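Gradis anuncia a data de lançamento de Windeo para PC e consoles

O estúdio independente Gradis e a editora Dubey têm o prazer de anunciar que Windeo, jogo de plataforma e quebra-cabeças com o vento como elemento principal, será lançado no sábado, 24 de abril, para PC e consoles. A versão digital estará disponível em todas as lojas no mesmo dia, e a versão física será vendida somente no site da editora.

Em Windeo, o jogador toma o papel de Clidik, uma pequena carteira que trabalha num arquipélago de ilhas suspensas. Uma manhã, o vento que levava as cartas de uma ilha para outra para de soprar, e as encomendas ficam presas no meio do céu. Clidik decide então subir até o farol mais alto, com uma bolsa cheia de correspondência e um guarda-chuva que pode guardar uma rajada de ar e soltar ela mais tarde.

O jogo contém 107 fases, distribuídas em nove ilhas. Cada ilha possui a sua própria regra de vento: em uma, o ar sopra apenas quando a personagem está parada; em outra, a direção muda a cada salto. As cartas não são obrigatórias para terminar a história, mas quem entrega todas poderá visitar uma décima ilha, cujo conteúdo o estúdio prefere não revelar ainda.

"Nós queríamos fazer um jogo em que o jogador espera o momento certo, e que esperar seja também uma ação agradável", declara Maricel Manalo, diretora criativa da Gradis. "Nas primeiras versões o vento era muito forte e as pessoas caíam o tempo todo. Passamos muitos meses a ajustar a força dele, ilha por ilha."

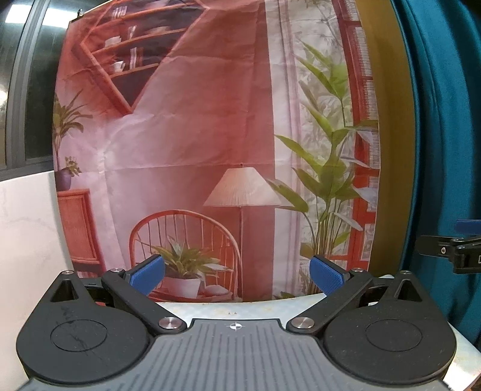 Foto: Divulgação/Gradis

A demonstração fechada, realizada em março, reuniu 771 participantes. Seguindo os comentários recebidos, a equipe acrescentou uma opção para diminuir a velocidade do jogo, um modo sem quedas e a possibilidade de configurar todos os botões. O mapa também foi redesenhado, pois muitos participantes tinham dificuldade de encontrar o caminho de volta para as ilhas já visitadas. O progresso da demonstração não poderá ser transferido para a versão final.

A trilha sonora foi composta por Fares Boutros, que gravou instrumentos de sopro e percussão para cada ilha. São 63 faixas no total. A música perde instrumentos quando o vento diminui e os recupera quando ele volta. A trilha será vendida separadamente em formato digital, e está incluída na edição física junto com um livro de desenhos e um mapa dobrável do arquipélago.

"Para a ilha do farol eu usei quase somente flautas graves", explica Boutros. "É a parte de que eu gosto mais, e foi também a última que ficou pronta."

Windeo terá textos em 11 idiomas, entre os quais o português do Brasil. O jogo não contém diálogos falados. Um modo cooperativo local para duas pessoas será acrescentado por meio de uma atualização gratuita, em data a ser comunicada.

As reservas da edição física já estão abertas no site da Dubey. Jornalistas e criadores de conteúdo podem solicitar uma chave de acesso antecipado pelo formulário de imprensa da editora, indicando a plataforma desejada e o nome do veículo.

Sobre a Gradis
A Gradis é um estúdio independente de desenvolvimento de jogos. Windeo é o seu segundo título.

Sobre a Dubey
A Dubey publica jogos independentes para PC e consoles, em formato digital e físico.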